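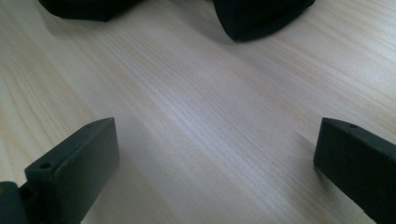 Dark fabric on a pale wooden table.

Residents of Prollbridge will receive the municipal household survey by mail during the second week of August. The survey is separate from the federal census and does not replace it. It is conducted every 4 years under the town charter, and its results are used to set bus routes, plan school enrollment and draw the boundaries of the town's voting wards.

In the last survey, forms were sent to 3,000 households. The town received 2,000 completed forms by the deadline, and a further 238 arrived too late to be included in the published tables. Most of the late forms came from the Lazaridis district, where several apartment buildings share a single mailing address. Each unit in those buildings will now receive its own form with the unit number printed at the top.

One adult should complete the form on behalf of everyone who usually lives at the address. Infants should be included, as should roommates and relatives who have no other permanent home. College students who live elsewhere for most of the year should be left off. The form asks for no Social Security numbers, bank details or immigration status.

Completed forms may be returned in the prepaid envelope or entered online through Judenetti, the town's records portal. Data entry for paper forms has been assigned to Damex under a contract that requires all originals to be returned to the clerk's office.

I have written on this blog before about the ward map, and I remain of the view that the Lazaridis district was drawn too large. A fuller count would allow the question to be settled on better evidence. The clerk's office will take questions by telephone each Wednesday until the survey closes.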